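Custedcombe Golf Club Opens Entries for the Ovley Fall Series

CUSTEDCOMBE, October – It has been a long and happy summer on our fairways, and before the clocks go back we are delighted to announce that entries are now open for the Ovley Fall Series, six rounds of friendly but (we hope) keenly fought golf for members, guests and anyone from the neighboring clubs who would like to come over and join us.

The series is sponsored this year by Krasniqi, the family sportswear firm on Trulport Road, whose support means we have been able to hold the entry fee at $20 a round, with a bowl of soup in the clubhouse included. Rounds will be played every Wednesday over the full 18 holes, with the first groups going out at 8:30 a.m. 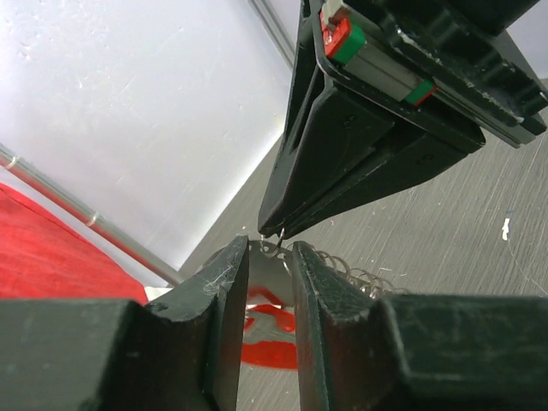

Places are limited to 80 players, and last year's field filled up a good deal sooner than we expected, so please do get your name down early if you can. Players may enter the whole series or pick the weeks that suit them, and your best four scores will count toward the final standings. There are separate prizes for juniors and seniors, and a pairs event in the last week that always brings out a bit of mischief between old playing partners!

Work on the new drainage at the far end of the course is finished, and the greens staff tell us the low ground should stay playable even if the weather turns on us.

Entry forms are available from the pro shop at Custedcombe and from the Krasniqi store in Trulport. Carts can be booked when you enter, and dogs on leashes are as welcome as ever.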